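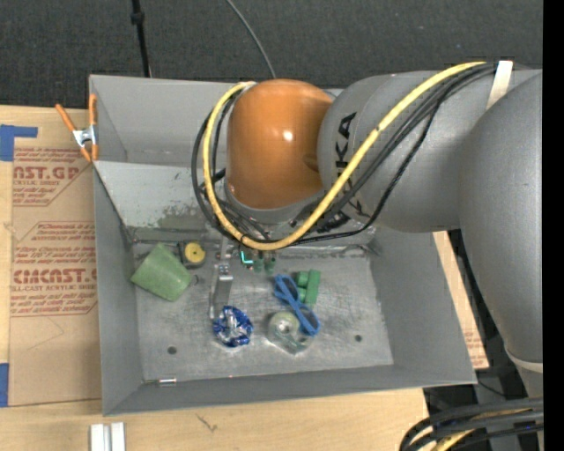
October, 7:40 a.m., coffee in hand

Okay, the bin! I finally sat down with it properly last night and I think I like it, scuffs and all. Angled walls were the right call (thank you Esperanza, I know I grumbled) because things slide down to the floor and I'm not fishing in corners all afternoon.

The floor is scratched up pretty good and it throws shiny streaks toward the middle and right. I kind of want to sand it dull. Latrice says leave it until the Okafor lot is done, so I'm leaving it.

The two little round holes near the front of the floor: I keep meaning to plug them. Tape for now, 11 mm plugs on order from Dultine.

Green cup is the one I keep going back to. Lying on its side, see-through, a bit mottled, and against gray metal it's a lovely awkward thing to look at. I'd like 60 rounds with just the cup before we go near mixed items. Then the Inden tubs.

Brown sheet stays next to the bin on the left. Please don't borrow it for packing! The tabletop is light wood and I'd like it to stay nice.

Still to do: edge trim for the rim, 400 grit if I get the okay, and wipe down the slanted panel, it's got dark marks low down.

Comments

Latrice F.: 400 is too fine, try what's left in the Skullberg box first.

Esperanza Calloway: Told you about the walls :)

Latrice F.: Brown sheet was me, sorry. It's back.

Recent entries
Plug sizes, again
Shelf 272 clear-out
Okafor lot, first look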